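Atelier couture à la main de Weralach : vos questions

Faut-il savoir coudre ?
Pas du tout, on part du nœud !
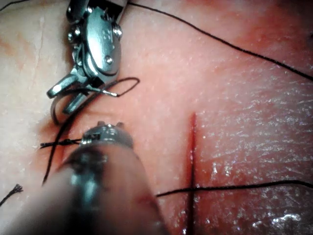
Quelle aiguille choisir ? Une droite pour les ourlets, et une courbe – comme celle-ci, en demi-cercle, avec son fil noir – pour les abat-jour. Un régal !
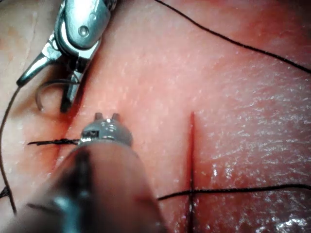 Rédigé par l'équipe Naseri

Combien de places ?
21 par session.

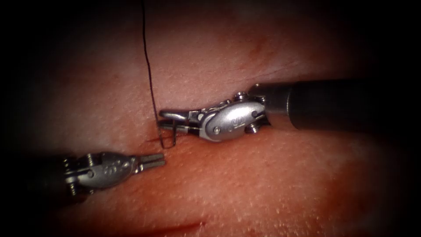
On peut venir à deux, bien sûr !

Et le fil ?
Fourni, 28 coloris.

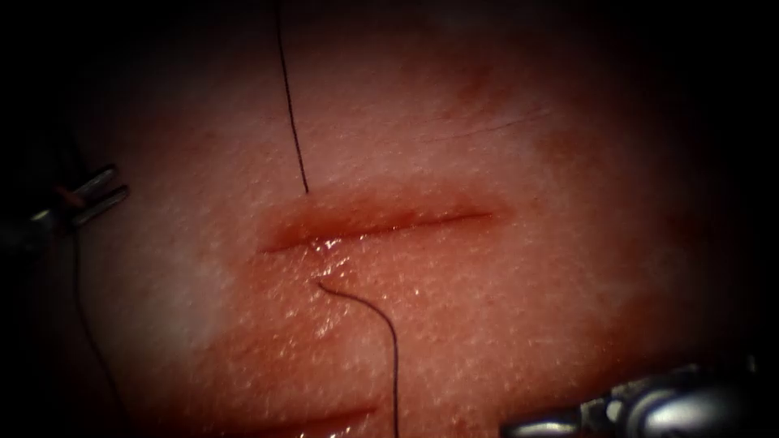
Le noir part vite – pensez à réserver le vôtre.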